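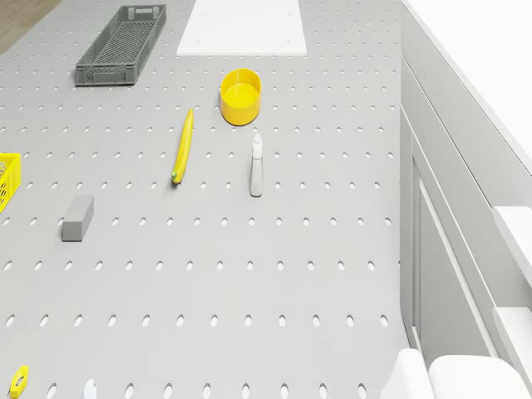 The banana was at it again.

Ximena Tovar ran the episode a third time with the planner log open beside it. At step 51 the planner decided to pick up the banana. At step 52 it decided the banana was unreachable. At step 53 it decided to pick up the banana. It went on like this until step 145, when the watchdog stopped the run and wrote the word TIMEOUT in capital letters, as if raising its voice would help.

She had been at Menov for two years and had never touched a robot. There was one, she understood, in a building in Prutitz, where people wore safety shoes and had opinions about cables. Ximena had the simulator. The simulator had a table full of holes, a floor nobody had ever walked on, and a yellow cup that had been picked up more often than any cup in the history of cups. She wrote the part of the software that sat between what the cameras saw and what the arm did. It was called the task planner. In the old code it was called brain.py, and someone had renamed it after a customer visit.

The customer was Flellport. Flellport wanted a robot that could tidy a table. They had been shown a robot tidying a table, in a video, set to piano music, and they had signed a contract on the strength of the piano. The demo was in the morning. The demo task was "put the banana in the basket," and it had been chosen by the sales department for being easy.

"It's a perception problem," said Cortés, over the call.

Cortés owned control. Every problem that reached Cortés was a perception problem, the way every noise in an upstairs apartment is the fault of the pipes.

"Perception has it at ninety-nine percent banana," Ximena said.

"Sure, but where's the banana?"

"On the table."

"Where on the table?"

She read him the pose. He was quiet, and she could hear him typing, and then he was quiet without the typing, which was worse.

"Well, that's where it is," he admitted.

"I know that's where it is."

"So it's the planner."

She hung up politely and went back to the log.

The planner was an honest piece of work, in the sense that it believed everything it was told. It asked perception what was on the table. It asked the grasp module how each thing might be held. It asked the motion module whether the arm could get there without hitting anything. Then it made a list and went down it. If something failed, it made a new list. Ximena had written the part that made a new list, and she had been proud of it. In the design review she had called it "graceful recovery." It was now recovering gracefully forty-seven times a minute.

She tried the cup. "Put the cup in the basket." The arm went out, took the cup, put it in the basket. Fine. She tried the gray block. The block went in the basket too, with a small bounce from the physics engine that made it look pleased. She tried the spray bottle, which had caused the last crisis by falling over whenever anyone planned near it, and the spray bottle went along like a lamb.

She tried the banana. Yes, no, yes, no, yes.

By now the office was down to Ximena and the vending machine. She turned on every debug message the planner had, including the ones written by an intern who had used them as a diary. ("Why is this negative," said one. "Asked. It is supposed to be negative," said the next.) She scrolled. Somewhere in the fourth screen she found the motion module explaining itself.

Path to object 21 blocked. Collision with object 21.

She read it again. Then she got up, bought a bag of pretzels, and came back and read it with pretzels.

The arm could not pick up the banana because there was a banana in the way.

This was, she had to grant, very nearly reasonable. Whenever the planner went to grasp something, it was meant to tell the motion module to stop treating that thing as an obstacle. You are allowed to touch the thing you are picking up. A toddler knows this. The motion module was told it, too, in a single line, by name. For the cup, the planner said: ignore the cup. For the block: ignore the block. For the banana it said: ignore the fruit.

She went looking for the fruit.

The fruit turned out to be eight days old. Someone had made a tidy little table of categories, so that Flellport might one day say "put away the fruit" and be understood. Banana was under fruit. The cup was under nothing, and so was everything else, the person having apparently started with fruit and gone to lunch. When an object had a category, the planner used the category. The motion module had never heard of fruit. It looked for a thing called fruit, found none, ignored it with great success, and then reported that there was a banana right where it wanted to put its hand.

And then the graceful recovery kicked in, forgot everything it had learned, and asked again.

Ximena checked who had written the category table. She did this in a spirit of pure inquiry. The commit message said "small cleanup, no functional changes," and the author was X. Tovar.

She ate a pretzel.

There were two ways to fix it. The right way was to give every object one name and make every module use it, which would take a week and a meeting. The other way was to delete the fruit. She thought about the week. She thought about the meeting, and about Cortés saying "so it was the planner" in front of people. Then she deleted the fruit, wrote a test called test_can_pick_up_banana_despite_banana, and started the episode from the top.

The arm went out. The planner said pick up the banana, and went on saying it. At step 88 the gripper closed. At step 130 the banana was in the basket, and the planner, with nothing left on its list, reported success and asked if there was anything else. She ran it again, from a different seed. Success. She ran it over and over, and it kept working, and she did not enjoy it, exactly, but her shoulders came down.

She wrote to Cortés.

"Fixed. Naming issue."

"Perception?" he wrote back at once. He must have been sitting there.

She looked at that for a while.

"Upstream of control," she wrote.

"Knew it," wrote Cortés.

In the morning she put on a jacket and joined the call with Flellport. There were more of them than she had expected, in a room with good chairs, and a woman at the end of the table who had plainly not been present for the piano. Prutitz came up on the shared screen. Sales said a few words about the future. Someone in safety shoes gave a thumbs up and walked out of view.

"Before you start," said the woman at the end of the table. "Could it do something that isn't in the script?"

Sales said of course it could. Sales said it warmly and without looking at anyone.

"Let's see," said the woman, and leaned toward the screen. "Ask it to put away the fruit."

Ximena unmuted herself.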